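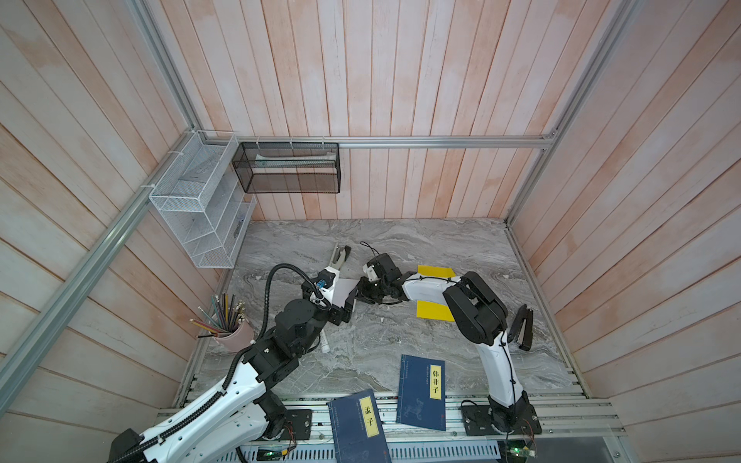

My desk used to be where paper went to die, and if yours is the same then the first thing I'd say is leave the drawers alone and look at your walls. I had a whole Saturday-job's worth of trays and tubs on mine and still couldn't find a stamp! What sorted it was getting the storage up off the surface. A black wire-mesh basket hung from a rail on little white clips will take the long awkward things that never fit in a tray, and a white mesh organiser on the side wall, with its compartments stacked one over another, does for post, receipts and whatever school has sent home this time. I like mesh because you can see when something's lurking at the bottom (and the dust drops through, mostly).

A few bits I've picked up since, in no particular order.

Hang the rail before you buy the baskets

I did it backwards and had to drill twice. My rail is 130 cm and I could have got away with less. Put it where you can reach it sitting down, which for me was lower than looked right. Hayley Whitlock put hers up at picture height because it matched the shelves, and she has to stand up for every envelope. Clips want to be the sort that grip. The cheap ones I got from Purkix slid along every time I pulled a letter out, so I wound a bit of masking tape round the rail either side and they've behaved ever since.

Bottles on the desk

Keep them to one, and keep it upright. I've had a lid work loose over a stack of forms and it was a miserable evening with the hairdryer. A tall narrow white bottle takes up next to no room, but it goes over if you so much as sneeze, so don't park it on top of anything flat and papery. If the label's all tiny print, write what's in it on a strip of tape in big letters. Your eyes will thank you in November when it's dark by tea time. 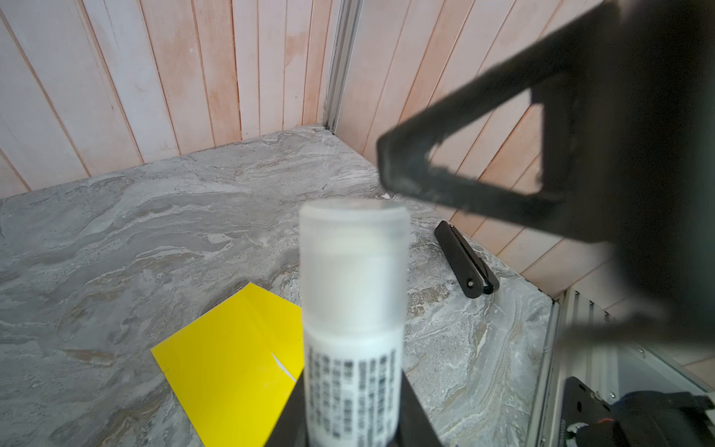

One folder, one bright colour

I swear by yellow. On a grey marbled top you can spot it from the doorway, and that's the whole point of it: anything that needs doing this week goes in the yellow folder and everything else goes up on the wall. When it gets too fat to lie flat, I sit down with a coffee and empty it. My brother-in-law Osian has five colours and a key taped to the lamp, and he loses more than I do.

Books are the other thing. I love a book on the desk, but two is my limit, and they go back at night. Push them in from the front edge too, or you'll catch a corner with your hip and down they go. Soft, stitched-looking covers seem to suffer worst. 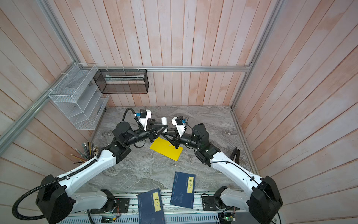

Yellow folder, two blue books and a little white cup, with the mesh basket behind.

Glue sticks, and why yours has gone hard

It's the cap, nearly always. Push it on until it stops, then push again. I keep ours lying in a mug on its side so they don't get buried under the felt tips, and I wind the glue right down before the lid goes on (the children wind it up to the top and squash it, every single time). If the end has dried, slice off the crusty bit with an old table knife and there's usually good glue underneath. A dab on scrap paper will tell you.

Plain white ones do vanish on a pale desk, mind. A band of coloured tape round the barrel helps, and then you know which one is the house glue and which has wandered off to somebody's bedroom.
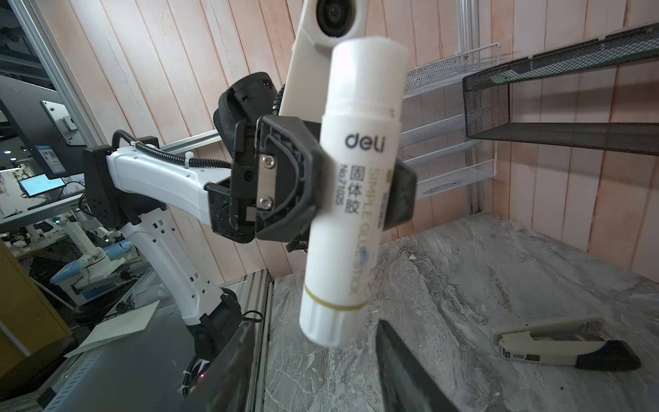 A deli No.7102S, white with two thin gold-coloured bands.

I still owe you the bit about cables, and Meirion Kemeys has asked how I get sticky label residue off jars. Cooking oil, leave it 50 minutes, then a cloth and hot soapy water. Cables next time, once I've untangled my own.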